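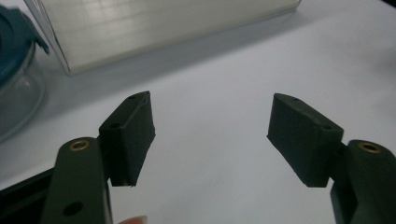 About Lomano

Lomano is an independent test bench for robot end effectors. We compare grippers, arms, wrist cameras and controllers for integrators and small manufacturers, and we report what we measured. We do not sell hardware and take no commission from those who do.

The company was founded by Hjalti Hafþórsson, who still writes the test plans and signs each report. Before Lomano he designed tooling for packing lines at Dallitz, where fingers were usually picked from a catalog and replaced after the first month of production.

What we test

Most of our work is on two-finger parallel grippers handling household and food-storage items: jars, tubs, lidded boxes, bottles. Glass and smooth plastic are hard on finger pads, and lids add a change of diameter at the point where a gripper tends to make contact. Each finger set is first run on a hand-held gripper, with an operator doing the positioning. A set that passes is moved to an arm.

The standard hand-held run is 400 grasps per finger set. The arm run is 800. Between the two we check the pads for wear, retighten the pad screws and log any play in the finger mounts. Our object library has 23 items, and clients may add their own.

Round containers are tested upright and tilted. In the tilted grasp one pad can land on the body while the other meets the lid, so the two sides carry different loads. Parallel pads with a hard face do worst here.

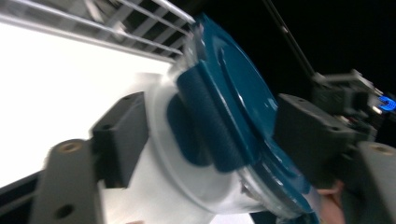
For cylinders we record pad angle, contact height and slip along the axis. Slip is read from the wrist camera video and checked by hand against a mark on the container. Camera comparisons use the same grasps, so that exposure and motion blur can be judged on identical tasks - bright tabletops and glossy lids are the usual trouble spots.

Controllers

Controller tests are run separately, with one finger set held constant. We measure the delay from close command to first contact, and the force overshoot after it. Logs are kept in Pronimham, our in-house recording software, and clients receive the raw files along with the report.

Working with us

A single finger comparison covers two designs and takes up to 900 bench minutes, setup included. Pads printed to client drawings are accepted. Metal fingers are sent out to Śliwiński for machining if changes are needed during the test - this is quoted in advance.

Test plans on this site were last revised in March 2023.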